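Section 3. Placing and checking the Urura humidity meter

Last revised 2026-05-27

Read this before you stick anything to a wall. The leaflet in the carton says the meter is ready "in seconds, anywhere in the home." It does switch on in seconds. Whether the number on it means much is a separate matter, and most of this section deals with that.

You should have the meter, a sensor on a short lead, a wall plate, adhesive pads and a cell. If you bought the Tramis bundle you also have a calibration packet. Keep the packet sealed until you get to 3.2.

3.1 First start

1. Slide the back cover down and off. It is stiff. Don't use a screwdriver on it, the catch is thin.
2. Put in the cell with the plus side facing you.
3. Wait for the display to finish its start-up pattern. The first reading shown after that is left over from the factory memory and should be ignored.
4. Hold MODE until the unit symbol flashes. Choose Fahrenheit or Celsius with the arrow key and press MODE again.
5. Put the cover back on and leave the meter alone on a table for the rest of the evening.

Note: The smiling face on the display is on by default. It appears whenever the reading falls inside a "comfort" band picked by the manufacturer. We have asked how the band was chosen and have not had an answer we could print. To turn the face off, hold both arrow keys until it disappears.

Note: If the display shows 2198, the sensor lead is not seated. It has nothing to do with humidity, although two people have called us thinking it was an altitude. Push the plug in until it clicks and restart.

3.2 Checking the reading

The carton carries the words "factory calibrated." Treat that as a hope. Of the meters we had on the bench, the ones from the same box did not agree with each other, and they can't all have been right.

1. Find a clear food bag with a zip seal, large enough to hold the meter and the packet without either one touching the other.
2. Open the packet and put both inside. Press out some of the air and seal the bag.
3. Leave it somewhere with a steady temperature, out of the sun, overnight at least.
4. Read the display through the bag. Don't open it to get a better look.
5. Compare the reading with the figure printed on the packet. If they differ, write the difference on a piece of tape and stick it to the back of the meter.
6. If you want the meter to apply the correction itself, press CAL with a pen tip and use the arrow keys. The setting is lost every time the cell is changed, so keep the tape.

Caution: Table salt and tap water in a bottle cap is the old home method and it works well enough, but salt water will ruin the sensor if it tips. Use a deep jar and don't move it.

If you have no packet and no patience for salt, put the meter next to another one and see whether they drift apart. Agreement proves very little. They may share a sensor, and so share its faults.

3.3 Choosing the wall

Product pictures show this kind of meter in the middle of a large bare wall at eye level, where it looks good. Air in a room is not evenly mixed. A spot that suits the eye may tell you nothing about the corner where the mold is growing.

Decide first what you are asking. If you want to know how the room feels to the people in it, an inside wall at sitting height is fine. If you are chasing damp, you want the cold surfaces: outside walls, the back of a closet, the strip of wall behind tall furniture.

Brick needs extra thought. Bare brick takes up moisture and gives it back slowly, and a meter fixed flat against it will tend to follow the brick more than the room. Painted or sealed brick does this less. Anything that gives off heat, such as a screen or an amplifier, will pull the reading down, because warm air shows a lower relative humidity even when the amount of water in it is the same. Keep the sensor well to the side of such things and never directly above them.
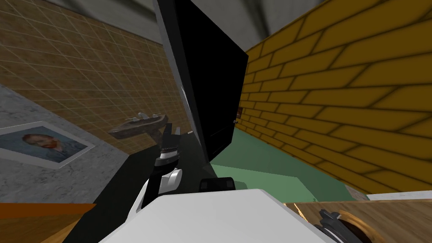 Oğuzhan Sarıgül, commenting on the last edition of this section, said we were making too much of the brick. He had kept one meter on the brick and another on a bookshelf right through July, he wrote, and the two lines on his chart were close enough that he would not have drilled a second hole. He did add that his windows were open the whole time.

We have left the paragraph as it was. Open windows in summer will make nearly any two spots in a room agree, and the trouble with brick shows up when the heating is on and the house is shut. If somebody sends us a winter chart that says otherwise, we will change the text.

3.4 Fixing the wall plate

1. Wipe the surface with a dry cloth. Skip the household cleaners, as many leave a film that the pads won't hold to.
2. Hold the plate in place and mark the top corners in pencil.
3. Peel the pads, press the plate on and hold it while you count slowly.
4. Wait a full day before hanging the meter. The leaflet says an hour. Ours fell off.
5. Hook the meter on from above and pull down gently until it seats.

Caution: The pads are sold as "removable." From gloss paint, yes. From wallpaper, wood veneer or old plaster they will take something with them. On those surfaces, stand the meter on a shelf and leave the plate in the box.

Caution: Don't hang the meter where a child or pet can reach the sensor lead.

Note: A screw will fit the keyhole slot in the plate if you don't trust adhesive, and on textured walls you shouldn't.

3.5 Bathrooms and rooms with a sink

A meter in the bathroom will tell you that a shower makes steam. You knew that. What is worth learning is how long the room takes to come back down afterward, and whether the rooms next to it rise at the same time.

1. Note the reading before anyone uses the shower or runs hot water.
2. Note the peak.
3. Note the time when the reading gets back to where it started. Leave the door and fan as you would normally have them.
4. Repeat with the door in the other position. Do both on days with similar weather, or you will be measuring the weather.

Keep the sensor away from faucets and out of any line of splash. Tile dries fast on its face and slowly in the grout, so a sensor resting against tile can stay high long after the room has cleared. Leave a gap behind it. The same goes for the back of a large cabinet that stands close to a wall: the air there hardly moves, and it is one of the few places where a high reading should make you get up and look.

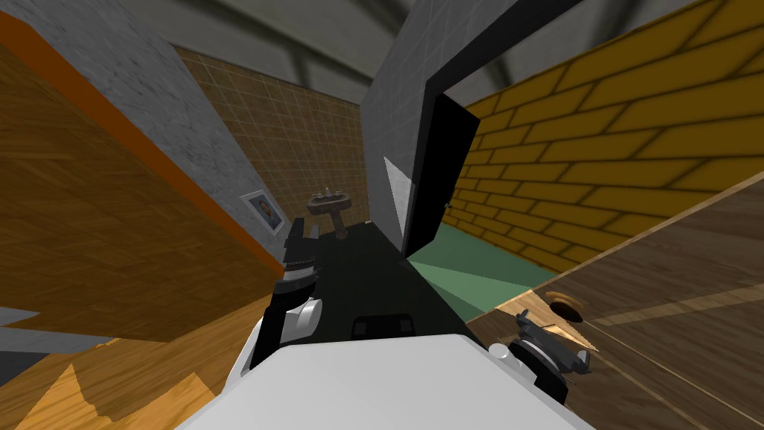

Cabinet beside a gray wall, with a pedestal sink against the tiles beyond.

Duygu Soylu tested the splash cover sold as an extra for this meter. With it on, the sensor was so slow to respond that the peak in step 2 was missed altogether. We can't recommend it, and it isn't needed if the meter is placed sensibly.

3.6 How long to wait before believing it

Leave the meter in one place for around 11 days before you draw anything from it. A single day mostly shows you cooking, laundry and rain. Write down the reading in the morning and at night, along with whether the heating or a fan was on. A pencil and paper will do for this.

The Indel app will keep the log for you if you pair it:

1. Open the app and choose Add Sensor.
2. Hold MODE and CAL together until the radio symbol appears.
3. Type in the code from the label under the back cover.
4. Say no to "share home climate insights." The meter works the same either way.

Note: The app smooths its charts. Short peaks are shaved off and gaps are filled with a straight line that looks just like real data. To see what was recorded, go to Settings, then Export, and open the file in a spreadsheet. Rows with an empty third column are the filled ones.

Note: The app's "mold risk score" is worked out from the humidity of the air alone. It knows nothing of the temperature of your walls, so it can't know the risk. We would ignore it. A score of Low is no argument against a black patch you can see and smell, and if your landlord sends you a screenshot of one, send back a photo of the patch.

3.7 If the readings look wrong

Reading never changes: the sensor lead is loose, or the sensor has been wet. Let it dry for a day away from heat. If it is still stuck, replace it.

Reading jumps when you walk up to it: that is your breath. Read it from a step back.

Reading drops every night: check for a heating vent or radiator below the meter before you blame the cell.

Reading differs from the thermostat in the hall: the thermostat has never been checked either. Put the meter beside it for a night, then go back to 3.2.

Cell changes are covered in Section 4. Have your piece of tape handy before you start.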